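Offshore Work Help > Drilling and Wells > Training

Why do they flow check for so long when nothing is happening?
Posted by Gostport, 7 replies hidden, 3 shown

Hi all! I'm three weeks into a trainee floorhand job on a jackup and I'm loving it, even the parts that involve a lot of scrubbing. I've got something I'm too shy to ask the driller because he's usually busy when it comes up.

We were drilling along nicely last hitch and the driller stopped, picked up off bottom, shut the pumps down and everyone just waited. I was told we were doing a flow check. Fine. Then we started up again, and a while later we did the whole thing over. The second one took a lot longer than the first, and there was a trickle coming back the entire time that got smaller and smaller. I was sure we were going to shut in, but the driller looked happy and carried on.

So how do they know when a trickle is okay and when it isn't? And why was the second check longer? I've read the chapter on kicks in my course book and it says "if the well flows with pumps off, shut in," which sounds very clear until you're standing there looking at a well that is sort of flowing. We had oil-based mud in the hole if that matters. The hole section was 12 and a quarter.

Thanks in advance, this site has already saved me from looking silly more than once!

Targate
Pumps off, look at the well. If it's flowing, shut it in. If it isn't, carry on. The trickle was probably just the surface lines draining back. Oil-based takes longer, I forget the reason. Ask your driller, they like being asked.

Import
Great thing to be curious about, and you noticed the detail that matters most, that the trickle was getting smaller!

When the pumps go off, several things can send mud back up the annulus for a while with no influx at all. The flowline and surface lines drain down to the pits. The pressure that circulation was adding downhole goes away, so the mud expands a touch, and oil-based mud is more compressible than water-based so you see more of it. Cold mud sitting in a hot hole also warms up and swells. And then there's ballooning, where the formation takes a bit of mud while you're circulating and hands it back when you stop. All of those should taper off. A kick generally doesn't taper. It holds steady or it grows, and if it's gas it can grow in a hurry once it gets up the hole.

The way a good crew tells them apart is by keeping a record of what a normal flowback looks like on that well, with that mud, at that pump rate. We call it fingerprinting. Every connection, the mud logger and the driller look at how much came back and how fast, and they lay the new one over the old ones. On my last well we had 34 connections on one chart and they sat on top of each other so neatly that a change would have jumped right out at you. I thought that was beautiful, I really did. If you get the chance, go in the logging unit and ask to see the chart for your well. They'll be pleased somebody from the floor came by.

As for why the second check was longer, I'd guess you had hit a drilling break (the bit suddenly going faster) or the gas readings had come up, and the driller wanted to watch the trend all the way down before moving on. Deeper and hotter wells get longer checks too. Your rig will have a minimum time written in the well control procedures, and oil-based mud often gets a longer one, as gas can dissolve in it and hide from you until it's well on its way up. Read that page twice.

One thing I would push back on in the reply before mine. Don't get in the habit of deciding that a trickle is "probably" drainage. If you don't have a fingerprint to compare it to, or it doesn't match, the well gets shut in and you look at the pressures. A good driller would much sooner shut in on a false alarm than stand there hoping. On most rigs anybody can call it as well, and that means you too, three weeks in or not.

Tian
Import has covered it really well, so I'll only add the bit that made it click for me, which was trip tanks. 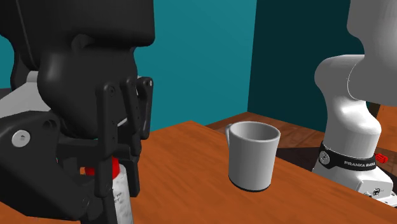 Lining up to the trip tank for a flow check makes the whole thing so much easier to see! The active pits are huge, so a barrel or two coming back barely moves the level, while the trip tank is small and narrow and the same barrel shows up plainly. Think of tipping a spoonful of water into a bathtub and then tipping the same spoonful into a mug like the light gray one standing on the table there. In the tub you'd never notice it, and in the mug you'd see the level come up straight away. Same spoonful, same well, only now you can read it.

So next time, find out where the trip tank reading is shown and write down the number every minute. My first driller had me do this with a pencil for a whole hitch. If the gain for each minute is less than the minute before, and it matches the earlier checks, you're watching flowback. If the numbers stay the same or climb, speak up, loudly.

Also make sure you know what else is feeding that tank. We once had a gain that gave everyone a jump at 3 in the morning, the well was shut in properly, and it was a valve passing from another line. Still the right call, and the toolpusher said so in front of the whole crew.

Have fun out there, and get somebody to show you a trip sheet next. It's the same idea with pipe going in and out, and I think you'd enjoy it.

Gostport
Oh this is fantastic, thank you! The bit rate did jump just before the second check, I remember the driller saying so. I'm back on in July and I'm going straight to the logging unit. Pencil packed.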